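Countertop

A countertop, also called a counter, benchtop or worktop, is a raised, firm and horizontal surface built for work in kitchens, bathrooms, laundry rooms and workrooms. It is usually installed on top of base cabinets and supported by them. The surface is placed at a height suited to a standing user and to the task for which it is intended.

Terminology

In American usage, "countertop" refers to the slab or finished surface alone, while "counter" may refer to the surface together with the cabinets beneath it. "Benchtop" is common in Australia and New Zealand, and "worktop" in the United Kingdom. In the stone trade, the unfinished piece is called a slab and the cut and polished piece a top.

Dimensions

Residential kitchen countertops in North America are commonly set 36 inches above the finished floor and are 25 inches deep, measured from the wall to the front edge. The depth allows for a standard 24-inch base cabinet with a one-inch overhang at the front. Where seating is provided on the far side of an island or peninsula, the overhang is increased to give knee room, and brackets or a hidden steel plate may be needed to carry the unsupported part. Bathroom vanity tops were traditionally lower than kitchen tops, although the difference has narrowed.

Wall cabinets are normally hung 18 inches above the surface. Lighting fixed to the underside of these cabinets reduces the shadow that a ceiling fixture throws on the work area when a person stands at the counter.

Materials

Granite is an igneous rock composed mainly of quartz and feldspar, with smaller amounts of mica and other minerals. The trade name is applied loosely and covers gneiss, gabbro and other hard stones that a geologist would classify separately. Granite resists scratching by steel knives and tolerates hot cookware, but sudden local heating can crack a slab that has an existing flaw. Most granites are slightly porous and are treated with a penetrating sealer.

Marble and limestone are softer and consist largely of calcium carbonate. Lemon juice, vinegar and other acids dissolve the polished surface and leave dull marks, a process called etching. Sealing slows staining but does not prevent etching.

Engineered quartz is made from crushed mineral bound with polymer resin. It needs no sealer. The resin is the limiting component and may discolor under hot pans or in prolonged sunlight.

Laminate tops consist of decorative paper and resin-treated kraft paper bonded to a particleboard or fiberboard core. They are light and inexpensive. Failure usually begins at seams and sink cutouts, where water reaches the core and causes swelling.

Wood tops are made from strips glued along the face or edge, or from blocks set with the end grain up. They can be sanded and refinished. Seasonal movement across the grain requires slotted fastenings — rigid screws may cause the top to split.

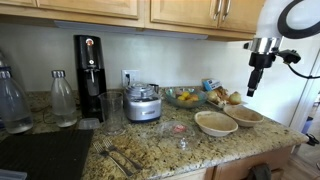 Hélder Moreira

Edges and corners

The exposed edge of a stone top is shaped with profile wheels and then polished. The eased edge, a square edge with the sharp corner removed, requires the least labor. The bevel, half bullnose, full bullnose and ogee profiles need additional passes. Exposed corners at the end of a run are often cut to a radius, which makes them less prone to chipping and reduces injury from contact.

Fabrication and installation

Fabrication begins with a template taken after the base cabinets have been fixed and leveled. Older practice used thin strips of wood or plastic glued together on site. Digital systems record points along the walls and cabinets and produce a cutting file. Slabs are cut with a water-cooled bridge saw or an abrasive water jet, and sink openings are finished by hand or by machine.

Stone tops are set on the cabinets with small beads of silicone. Seams are drawn together with suction clamps and filled with tinted epoxy or polyester. Placement of seams depends on slab size, the position of cutouts and the direction of any veining. A gap is left at the wall and covered by the backsplash or closed with caulk.

Occupational hazards

Dry cutting and grinding of granite and engineered quartz release respirable crystalline silica. Long exposure can cause silicosis, an incurable lung disease. Control measures include wet cutting, local exhaust ventilation and respirators. Engineered quartz often has a higher silica content than natural granite.

Maintenance

Routine cleaning of sealed stone is done with water and a neutral detergent. Water droplets that darken the surface within a few minutes indicate that the sealer has worn away. Oil stains may be drawn out with a poultice of absorbent powder and solvent, left covered until dry. Chips along an edge are filled with colored resin and leveled with a razor blade.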